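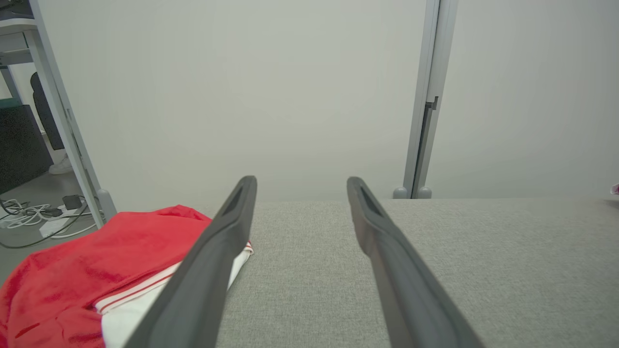
Sports uniforms should be folded by the club and kept by the club. I have held this view since December, when our under-12s at Toltari handed back their gear and 34 families returned it in 34 different states.

The usual practice is to send the set home with each player. Parents like it because there is no queue on match morning, and the club likes it because the washing gets done for free. Then a red jersey goes through a hot wash with the towels and the white trim comes back pink. Our last full set cost $1,253. A set washed in one place, in cold water, should outlast it by a couple of seasons.

Folding matters as well. Red and white gear thrown in a bag damp will mark itself, and the trim is always the first part to go. Lay the garment on a flat table, smooth the trim, bring the sides in, then fold up from the hem. Shorts go in half, waistband to waistband. It takes me about 40 minutes to do the lot.
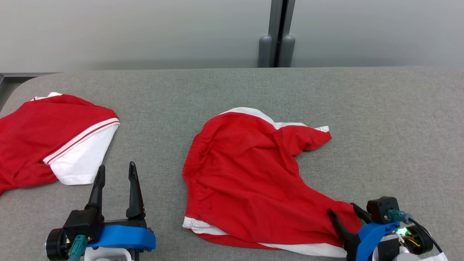
Should shorts be stored with the jerseys or on their own?

On their own, sorted by size. Players change shorts size more often than they change jersey number, and matched bundles have to be pulled apart every time someone grows.

Venla Mustonen, who coaches at Pitkänen, disagrees with me on most of this. She says children ought to look after their own colours, and I can see the point — but they can learn that with socks. The uniform belongs to whoever wears it next year too.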